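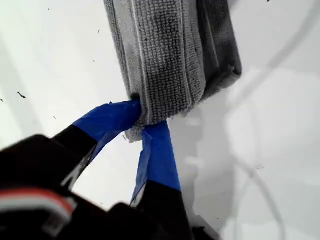

Towels and Linens: Notes from the September Get-Together

Skamance House > Meetings > Linens

September, 7 p.m., typed up by me at the kitchen table

We started with the gray microfiber ones. I love the looped weave, but a few of us grumbled about fuzz along the edges, and I had to agree! We voted to keep them for dusting and buy cotton for the guest bathrooms (Hellwig quoted us $300, Drusinel wanted more).

Folding took forever. Thirds won, with the stitched edge tucked in if you can manage it.

Linen fund stands at $2,469. I'm to order 2 new shelf bins and ask Hendus about delivery before we meet again.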